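August, workshop notebook, evening session

Came in after supper meaning to stay an hour and of course it's gone much later than that. The kettle has been on more often than the soldering iron, which tells you what sort of evening it's been, but I'm pleased all the same.

First, housekeeping. Balakrishnan has moved the spare wrist brackets to the shelf over the lathe, so please stop looking for them in the blue crate (I spent a good while in there myself). Supply rail set to 5 volts for the hand boards, checked with the good meter. Senthil's new firmware is on both arms, and I've put the finger closing time at 600 milliseconds for now. He wanted it quicker and I dare say he's right, but I'd like to see gentle before I see quick.

Main job was the cushion task on the sofa. I've called the routine Pliria in the code because Shobha said every routine should have a name you can shout across a room, and that one shouts rather well. The idea is simple enough: both hands come in from the sides, palms towards the cushion, then squeeze, lift and set down again. I start with the cushion upright against the backrest, as it gives the hands two edges to aim for.

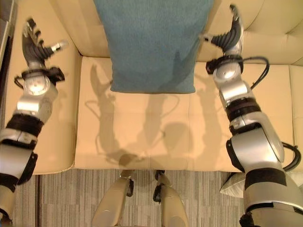

Pliria approach, one hand to each side of the blue cushion. Note the cable loop at the right wrist.

That cable loop wants seeing to. It swings out a long way from the forearm and sooner or later it will catch on something, most likely me. Kumaresan has some soft sleeving left over from the trolley build and I'll ask him for a length – the narrow sort, if there is any.

Other thing on my mind is the shadows. With the ceiling lamp on, the arms throw great dark shapes right across the seat, and I do wonder what the edge finder makes of them. I'd like to try the same approach with the lamp turned to the wall before anybody touches the thresholds, and I've left those at 1000 and 2000 as Lucinda had them. Lucinda, if you're reading this, could you write down how you chose them?

Still to do: sleeving, lamp, back up the logs, and bring more teabags.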